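Stikura opened its robotics hall to the public this November. A short thread on the day for those who could not attend. (1/7)

Visitors were received in groups of 25, starting at 10 a.m. In total, 364 people signed in at the front desk, including classes from two local high schools.

The first station presented Durrani, our sorting program for mixed household goods. Staff explained how an object is chosen, how the arm plans its approach, and why thin or flexible items remain difficult. (3/7)

The tabletop demonstration drew the most questions. Guests asked about straps, cords and clear plastic in particular, all of which are harder to handle than a plain carton.

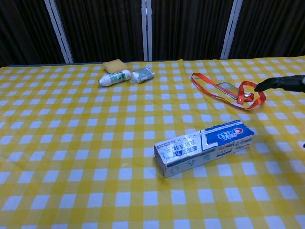 Tabletop station: gripper close to an orange-red lanyard and clear badge holder, with a toothpaste box in the foreground.

Each run at this station was followed by a question period. Written questions were also accepted, and 23 were handed in. Answers will be posted on the Stikura website under "Open Day." (5/7)

In the afternoon, Grarano presented its work on warehouse carts in the east wing. Space was limited, and we regret that the last group had a shorter visit than planned. Guests from that group may write to the visitor office to book another time.

The Karel training room will open for school visits in the spring. Teachers may request a place through the visitor office. Groups should have no more than 25 students and must be accompanied by 2 adults. (7/7)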